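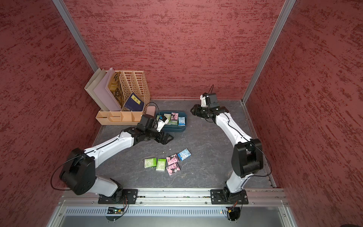

# Über uns

Schön, dass Sie bei uns vorbeischauen! Wir sind Gremance, ein Team von 15 Leuten, und wir bringen Roboterarmen Handgriffe bei, die jedes Kind kann und die für eine Maschine trotzdem eine Zumutung sind: Taschentuchpäckchen aufnehmen und in eine blaugrüne Schale stellen, eine Mappe aus dem Fach ziehen, ein Buch gerade rücken. Genauer gesagt sammeln wir die Beispiele, aus denen ein lernendes System solche Handgriffe später selbst ableitet.

## Wie alles anfing

Gegründet wurde Gremance von Amber De Haan, die vorher viele Jahre Verpackungslinien eingerichtet hat und irgendwann keine Lust mehr hatte, für jede neue Schachtel alles von vorn zu programmieren. Der erste Arbeitsplatz stand in einem Nebenraum der Firma Van Rooij, zwischen Ersatzteilregalen und einer sehr lauten Kaffeemaschine (die haben wir beim Umzug mitgenommen, sie läuft noch). Inzwischen haben wir eigene Räume und deutlich mehr Platz — und trotzdem stehen ständig Kisten im Flur.

## Was wir den ganzen Tag machen

Unsere Arbeitsplätze heißen intern Zoluvik. Zwei Arme, eine Kamera an jedem Handgelenk, dunkelrote Wände, grauer Boden: mehr braucht es erst einmal nicht. Eine Kollegin oder ein Kollege führt die Arme durch die Aufgabe, und wir zeichnen Bewegungen und Kamerabilder gemeinsam auf. Danach wird alles neu hingelegt, ein wenig verdreht, ein wenig verschoben, und es geht von vorn los. Eine Aufnahme dauert bei einfachen Aufgaben 38 Sekunden, und an einem guten Vormittag schaffen wir eine ganze Menge davon.

Am liebsten arbeiten wir mit gewöhnlichen Dingen. Päckchen in Hellgrün, Rosa und Hellblau, manche mit Comicfiguren bedruckt, sind für uns ein wunderbares Material, denn sie sehen sich ähnlich und sind doch verschieden genug, um beim Sortieren echte Entscheidungen zu verlangen. Auch misslungene Versuche heben wir auf und kennzeichnen sie sorgfältig. Unsere Sammlung Dostik umfasst derzeit 3.197 geprüfte Aufnahmen zu 27 Aufgaben, und jede einzelne hat sich ein Mensch von Anfang bis Ende angesehen.

## Wer zu uns passt

Bei uns arbeiten gelernte Feinmechaniker neben Informatikerinnen, einer früheren Buchbinderin und zwei Leuten aus der Gastronomie, die mit den Armen übrigens erstaunlich ruhig umgehen. Programmieren muss man für die Aufnahmen nicht können. Geduld hilft, und Freude daran, denselben Handgriff noch einmal ein bisschen anders zu machen, hilft auch.

Wer mag, darf gern vorbeikommen und selbst ein Päckchen in die Schale setzen! Im Juli öffnen wir unsere Werkstatt wieder für Schulklassen und Neugierige, und den Kaffee gibt es natürlich dazu. Schreiben Sie uns vorher eine kurze Nachricht, dann halten wir einen Platz an den Armen frei.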